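Waste Sorting in Shared Student Housing
Project report, draft 3
Augustina Ofori

Background

Stallasgate has 418 rooms over four blocks. Each kitchen gets one recycling tub and one general bin, rooms get whatever people buy themselves. The housing office says too much food ends up in the paper. I wanted to know why people sort badly even when they say they care about it. Most of them do say it.

Method

Short survey, paper forms under doors in May. 500 printed (spares for the lobby). 36 came back, so not great. Then talked to a few people in the kitchens in the evening, notes by hand. No recordings.

Questions were: where do you throw most things away, how far is the recycling, do you know what goes in it, would a second bin in the room help. Question three was badly worded, people took it as a test and some left it blank. Would change that.

Also read the Ollent guide to hall recycling and the Hassanpour paper on distance and habit. The paper is older but the part about walking distance still seems right to me.

Results

Distance came up more than anything. People throw stuff where they are standing. If the only bin in reach is general waste then thats where the bottle goes. Second was smell, nobody wants to keep food scraps in a bedroom. Third was labels. The Plakton stickers on the kitchen tubs list things by material, and a lot of people dont know what material a yogurt pot is.

One person in block C takes everything down once a week in a backpack. Most don't.

Room bins

The bin in the room matters more then I expected. Small, one compartment, often near the door so it gets emptied on the way out. Everything goes in together and gets tipped in the nearest chute.

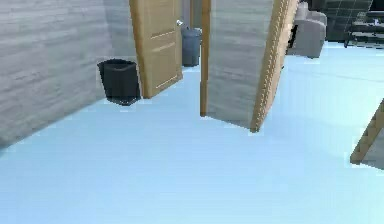

Fig. 1. Black waste bin by an open door (computer rendering).

A second small bin next to the first would be the cheap fix. Budget for the trial is 4000, which has to cover bins, new labels and printing. I have not priced the labels yet.

Problems

Low return rate. Only one month. Block D had the kitchen refit going on so hardly any answers from there. Also I live in block B and people knew me, may have been polite.

Next steps

Redo question three. Ask the office for collection weights by block. Try picture labels in two kitchens first and leave the other kitchens as they are.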